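May 18, 2019

Equipment planning, second try. The first try got eaten by an argument over chairs, so I'm writing this one down before anybody gets hungry.

What we have: one number for the year, 106 thousand, arm included, everything included. What we have been quoted: Prendeck wants 68 percent of that for the arm alone, and the gripper is a separate line, and the cable that joins the gripper to the arm is another separate line. I called to ask if the arm comes with a plug. The man said he would check.

Brikero is cheaper on paper. Their lead time is 15 weeks, "subject to confirmation," and I have asked them to confirm it and they have confirmed that it is subject to confirmation. If we order after the end of June we are looking at October before anything gets bolted down, and Agnese's contract has a say in that.

Things the quotes leave out, from going through both with a pencil:
- mounting plate (Prendeck yes, Brikero "customer side")
- spare fingers. We will break fingers. Budget 2 sets, minimum.
- e-stop that meets the building's rules and not just the vendor's
- freight, with liftgate. We have no dock. We have a door.
- training day, which Prendeck calls "mandatory optional"

Strobel will rent us an arm for the summer. Svyatoslav likes this. I like it less after working out that six months of rent gets you most of the way to owning a used one. Still on the list, in pencil.

Svyatoslav also asked why we need a real arm this year at all when the simulator is free. Fair question, and it deserves better than the face I made. The simulator is not free, it's a workstation and my evenings. But it did settle a few things for the purchase order. I spent the afternoon with the arm folded over the checkerboard floor and the fingers open, among the usual litter of blocks, bars and flat squares, thinking about which of these pieces I would pay money for. Conclusions, such as they are:

Reach. We don't need the long-reach model. Everything in the task set can go on one table, and the long one costs extra for air we would never pick anything out of.

Gripper. Two fingers will do. The three-finger unit in the Prendeck brochure is beautiful and I have stopped looking at it.

Small parts. The tiny cubes are where I expect trouble on real hardware, so the finer fingertips stay in the budget -- 186 a pair from Molta, and they sell them in pairs, thank goodness.

Table. I had written "use the old one." Zane leaned on the old one while I was writing it and I have since written "buy table."

Cameras: still open. Carleen is getting prices. Do not let me buy them one at a time on the department card again.

To do before the next meeting: get Brikero's freight in writing, ask Prendeck about the plug, find out if the floor by the window can take the load, and send the draft to Cempaka, who will find the hole in it.
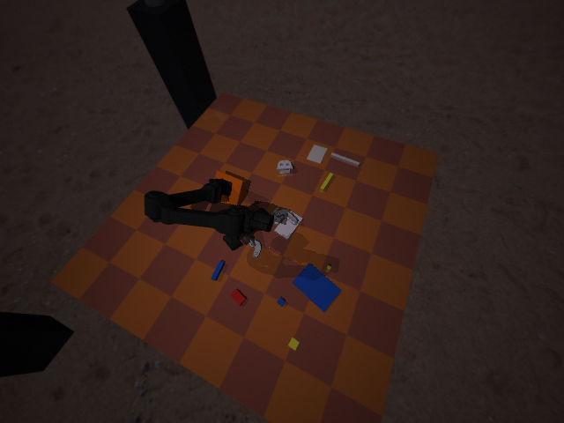

Cempaka wrote back that the draft was fine as far as it went, but there was no line anywhere for service after the first year, and had I noticed that Prendeck's warranty starts on the day it ships and not the day we get it running? She would cut the rental idea now, keep one set of spare fingers instead of two, and put the difference into a service visit. She also wanted to know what happened with the plug.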